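Branmont Fruit and Veg Boxes – Frequently Asked Questions

When do you deliver?
We deliver between 2 pm and 8 pm. You will get a text in the morning with a narrower slot. Skekenent and the villages along the river road are always on the early part of the round.

What sizes do the boxes come in?
Small and large. The small box suits one or two people. The large feeds a family of four or five for a week, depending on how much you cook at home.

Can I leave things out of my box?
Yes. You can list up to 5 items you never want to receive. Log in, go to My Box and save your list before noon on the day before delivery. Changes made later will apply to the following box.

How should I store the fruit?
Keep bananas out of the fridge and away from apples and pears unless you want them to ripen faster. Berries and grapes go in the fridge, unwashed.

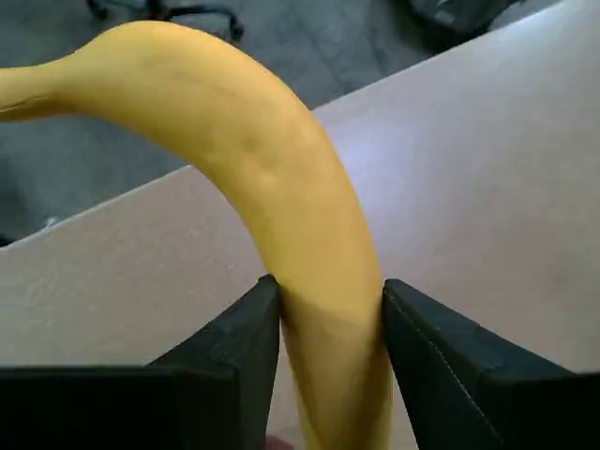

Potatoes and onions both like a dark cupboard, but not the same one. Carrots keep best with the leafy tops cut off – we leave them on in May and June, when the bunches are young.

Something in my box was damaged. What should I do?
Send us a message by the end of the next day with your order number. We will credit your account for the item. There is no need to send anything back.

Do you take back the empty boxes?
Yes, please. Fold them flat and leave them where the driver can see them.

Can I collect my order?
You can collect from our shop at 222 Tralov Road. Choose Collection at checkout. Orders are kept until we close at 6 pm.

How do I pause or cancel?
Both options are under My Account. You can pause for as long as you like, and there is no charge for cancelling.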